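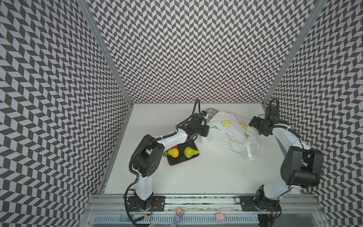
Kianoush Taheri's objection to the first version of this review was that a bench enclosure has no business being graded against a safety procedure, and that I should have stuck to rigidity and price. I have kept the procedure. The Fovgate two-arm bench kit is sold with a 17-page document called "Operating Practice for Shared Benches," and the seller charges for it as a line item, so it gets reviewed along with the metal.

What is in the kit. Aluminum extrusion for the posts and rails, three wall panels, a white tabletop, a slotted cable tray, two black mounting plates and the fasteners. Arms and grippers are separate. The price as quoted to us was $3665, without shipping.

Assembly. Two people, one working day. The near rail must be squared before the side walls go on, and the manual puts these steps in the wrong order. The side walls splay outward, which leaves elbow room for the outer joints. The splay angle is not adjustable. Torque values are given for the mounting plate bolts but not for the corner brackets. Ondora, the distributor, sent the missing values two days after I asked.

Walls. The black-and-white chevron pattern is useful for visual contrast behind plain objects and tiring to sit in front of for a full shift. Plain panels are on the option list. Order them if the bench faces a desk.

The practice document. Most of it is sound, and some of it is better than what we had. The rules we adopted without changes:

Rule 2. Both arms are parked before a hand crosses the near rail. Pausing the program does not count as parking.

Rule 3. One person holds the enable switch and does nothing else.

Rule 5. Objects are placed inside the marked reach of at least one arm and never under a raised wrist.

Rule 8. Cables are checked through the full range of each joint at the start of a shift, at reduced speed. The external cable loops on our arms need slack for the wrist, and too much slack catches on the gripper.

The rules we changed:

Rule 4 asks for a clear table between runs. In produce handling work, with toy vegetables, a cutting board and a shopping bag, this doubles the reset time and adds hand crossings. We reset only the items that moved.

Rule 6 limits speed to 10 percent whenever a soft item is on the table. The rule treats a thin plastic bag and a foam block the same way. A bag can snag on a fingertip and travel with the arm; a foam block mostly will not. Nasrin Ranjbar rewrote ours to name bags, cloth and string, and to leave everything else at the normal limit.

Rule 7 covers the front rail and the tray. It says nothing may be stored there, with no exception for task objects waiting their turn. We allow soft items only, and no tools.

What is missing. There is no guidance on two-arm handover, which is a strange omission in a two-arm product. There is no log template. The document refers to the applicable robot safety standards by title only, without clause numbers, so it cannot be used as evidence in a risk assessment. You will still have to do your own.

Compared with the Tamska frame we used before, the Fovgate is stiffer at the near rail and worse for cable routing. The Tamska came with no written practice at all.

Recommended for labs that already have a risk assessment and want a starting text to edit. Not recommended as a first bench for a group without one. Part number for the plain wall panels is 786, listed under accessories.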